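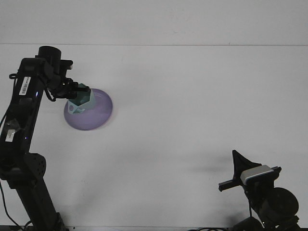
Araya bench cell, two arms
Pre-run safety inspection, 23 August 2025
Location: Drollow shared workshop, rear bench
Result: pass with comments

1. Power and stop

1.1 Emergency stop cuts motor power to both arms. OK.
1.2 Stop button reachable from the operator's chair. OK. Keep the Femov supply off the floor in front of it.
1.3 Supply fuse rating matches the build sheet. OK.
1.4 Arms do not drop suddenly when power is cut. COMMENT. The left arm sags from full reach. Park it before switching off.

2. Mounting

2.1 Base clamps tight, no rocking by hand. OK.
2.2 Tabletop does not shift under a fast move. OK after retightening. Repeat after 30 hours of running.
2.3 Table surface clean. COMMENT. Smudges only. Wipe down, no solvent.

3. Arms and joints

3.1 Joint housings free of cracks, vents not blocked. OK.
3.2 Indicator lights on the left arm. OK, blue.
3.3 Labels attached and readable. COMMENT. Barcode label is fine. The small white label lower on the same segment is faint. Reprint it.
3.4 Tape on arm segments. COMMENT. Translucent strip near the small label is accepted for now. Check the edges for lifting and replace if it reaches a joint.
3.5 Software joint limits loaded from the current Pruline file. OK. File 563.

4. Cables

4.1 Connectors seated and strain relieved. OK.
4.2 Slack enough for full wrist rotation. OK.
4.3 No loops that can catch. FAIL at first check, corrected. Gripper cables on the left arm were retied. Some loop remains beside the upper arm and is needed for wrist travel.
4.4 Cables between the arms clear of the sweep. COMMENT. Fit a cover strip before January.

5. Grippers and load

5.1 Finger screws tight. OK.
5.2 Grip force at setting 2, not to exceed 3. OK.
5.3 Test pieces light, no sharp edges. OK.
5.4 Hands out of reach while either arm is enabled. Operator rule, read and signed.

Open items: 1.4, 2.3, 3.3, 3.4, 4.4. None prevents running at reduced speed. Full speed is withheld until 1.4 is closed.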